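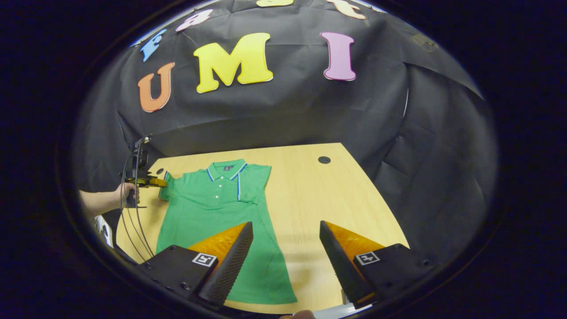

Vulstead, 17 décembre 2018

**Règles de prise pour le pliage, on fige quoi ?**

**mabaso_ln** – Polo vert à plat, col en haut, on commence par la manche. Je propose d'écrire noir sur blanc : prise sur le bord-côte, jamais sur le tissu du corps. Et l'autre pince reste ouverte tant que la première n'a pas fini. Des objections ?

**tournevis80** – Oui. « Jamais » c'est trop. Sur un t-shirt sans bord-côte tu fais quoi ? Mettre « de préférence ».

**mabaso_ln** – « De préférence » = chacun fait à sa sauce. On a 2 783 démos, dont 256 à jeter à cause de ça. Non merci.

**Novelar_QA** – 256 à cause de la prise ou à cause des marqueurs masqués ? Pas pareil. Pour moi la règle 1 c'est : les deux tags visibles du début à la fin. Le reste après.

**tournevis80** – +1 pour les tags. Et le pouce ! Rien dans la charte sur le pouce qui dépasse entre les doigts.

**lbaxter** – Charte d'août, point 4, relisez svp. Les câbles aussi y sont : ils passent par le bord de table, pas sur le vêtement.
Lorna Baxter

**mabaso_ln** – Au temps pour moi pour le point 4. Je maintien « jamais » pour la prise, avec une exeption listée pour les t-shirts.

**tournevis80** – Liste fermée alors. Sinon je vote contre.

**Novelar_QA** – ok pour moi. Qui rédige ?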